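Seok House Residents' Association
Minutes of the house meeting, January 2024

Held in the second floor lounge. Kyu-ri Ma chaired and took the notes. Apologies were received from the residents of 113.

1. Minutes of the last meeting
The October minutes were read and accepted with one correction. The storage closet on the ground floor is shared with the Dakitz side of the building and should have been listed that way.

2. Heating in the lounge
Warneo came out to look at the radiator by the door. They bled it and replaced the valve. It still knocks in the early morning. Residents living under the lounge asked for a second visit. Kyu-ri will call Warneo and ask if the visit is covered by the first bill. If there is a charge, it comes back to the next meeting before anyone agrees to it.

3. Storage closet
The code on the closet door has been changed to 2048. Residents should not write it on the wall next to the keypad, as happened with the old one. Boxes without a name and apartment number will be moved to the basement at the end of the month. Two bicycles with flat tires are still blocking the shelves. A note will be taped to each of them.

4. Lounge furniture
The sofa stays where it is. A suggestion to turn it toward the windows was discussed and dropped – it would block the way to the balcony door. One resident asked if the chair covers could be washed at the same time as the tablecloth. Agreed, provided they are washed cold and not put in the dryer. The flowered tablecloth is to stay on the big table between events. Hot dishes need a mat under them. The spare mats are in the drawer under the microwave.

5. Trash and cleaning up after use
This took up most of the meeting. Complaints have come in about food left in the lounge overnight and about wrappers pushed down behind the cushions. The present rule says that whoever books the room empties the trash, but many people use the lounge without booking it.

It was proposed that the bin be kept by the big table, where people eat, and not out in the hallway.
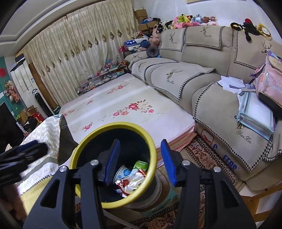

One resident thought a bin with a lid would be better on account of the smell. Others felt a lid would only get things piled on top of it. Agreed to keep the yellow-rimmed bin and try it without a lid until the next meeting.

Also agreed:
Paper cups and snack packaging can go in the lounge bin. Leftover food goes down to the bins in the yard.
Plastic containers are to be taken home and washed. Any left in the lounge for more than 30 days will be thrown out.
The last person out at night ties up the bag and puts in a new one. Bags will be kept on the shelf with the paper towels.

6. Cleaning supplies
Prustness has raised its price for the floor cleaner. We will finish what is in the closet and then decide. Kyu-ri will bring prices for two other kinds.

7. Other business
The light over the stairs is flickering again. It was reported to the building office this morning.
A resident has lost a gray umbrella. Please check your coat hooks.

Next meeting: same room, date to be posted by the mailboxes.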